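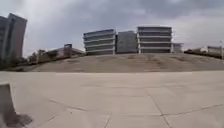
Walking my way back to running

I did it! I finished week nine of my walk-run plan, and I am so pleased with myself that I made pancakes at six in the morning and ate four of them standing up.

If you're new to the blog, I used to run a lot and then I didn't for about three years. Bung knee, new job, the usual. Back in autumn I bought a cheap Wumine watch off a workmate, set it to buzz every 1,000 metres, and started again from scratch. The first buzz took so long to come I thought the thing was broken.

I do the early part of the week on big flat paving, which I know real runners turn their noses up at. I love it. There's room to wobble, I can see where my feet are going, and when I'm puffing like a steam train I can pick a joint line and just follow it. Soft trails can wait until my ankles have caught up.

Food has been the surprise. I was getting home and eating everything in the cupboard, so now I make a batch of Mushi bars on my day off (oats, dates, peanut butter, a bit of salt, squashed into a tin and left in the fridge overnight). One before, half after. The other half usually goes too if I'm being truthful.

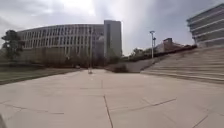
Gradon, August

Up here for a fortnight, and I packed my runners before I packed any socks. Had to buy socks. Grey skies most mornings, which suits me beautifully – I go the colour of a beetroot in the sun and can't run in a hat.

My longest go so far was 4,000 metres with only two walking breaks, and I was grinning the whole last stretch. I'd told myself I could stop at the end of any song I liked. Then a really good one came on, and then another really good one, and by that point I was nearly done anyway. The playlist has 1980s power ballads on it and I will not be taking questions.

A few things I've changed since the last post, for those of you following the same plan:

I repeated week five. Then I repeated it again. The jump from three-minute runs to five-minute ones felt huge, and doing it a third time made week six a breeze.

I do my calf raises while the kettle boils. Both legs first, then one at a time, holding the bench.

I retired the old shoes. They'd done 1,417 kilometres according to my diary, going back to before the knee, and the left heel was as flat as a biscuit. The new ones are a ridiculous orange and I adore them.
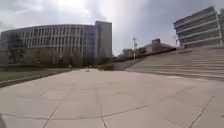 Flat as you like, with grass down the left.

Next up is the Zirkeo fun run in December. It's a little five-k with a sausage sizzle at the end, and last year it had 2,332 finishers, so I reckon I can hide in the middle of that lot quite happily. I've already paid my entry, and I've told my sister, so there's no wriggling out of it now.

The plan from here is three runs a week, nothing fancy. One short, one with a few quicker bits, one long and slow enough to chat. If the knee grumbles I'll swap a run for the pool – I've got a ten-visit pass with seven visits left on it, and it runs out at Christmas.

Somebody asked in the comments about stretching beforehand. I just walk briskly for five minutes and swing my legs about a bit. I'll put the bar recipe up properly next time, once I've worked out how many dates I'm using. It's a big handful, but I've got small hands.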